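Threads > Tech > Chores and Machines

Search posts Enter a keyword

Gebremedhin Wubshet
7/17/18

OK so my sister asked me again when she can buy something that puts the groceries away. Short answer, not yet. Longer answer, a few posts, sorry in advance!

1/ A floor-washing machine has one job on one flat floor. Putting a squishy pouch in a tray is a whole other deal — it sags, it slides, and the cap makes it lopsided.

2/ My friends at Lencho swear that two grippers beat one for soft stuff. I'm coming around to it. One side steadies, the other lifts (that's the theory anyway).

3/ The work at hand, pouch and tray first, then the finger pads up close:
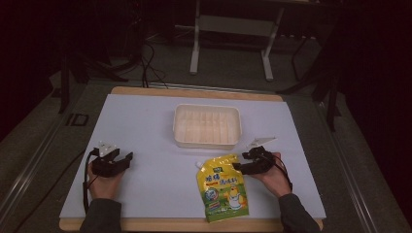
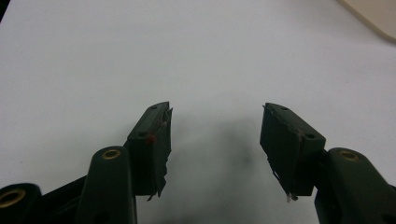 Grippers both times. Check the torn edges on the pads in the second one.

4/ Those pads are what I keep going on about. Everybody asks how smart the thing is and I want to ask who changes the tape! A shop floor has a person for that. My sister's kitchen has my sister.

5/ Urel told me their packing line still has people doing all the bags. Boxes went to machines ages ago. Bags, no date set.

6/ My guess — shops get it first, kitchens way later. I'll post again in September after I visit Cimthorpe.

Comments

zirine_fan: Mine can't even get over the rug

moss68: Do jars next, please

tallpaul: I'd pay for one that only folds towels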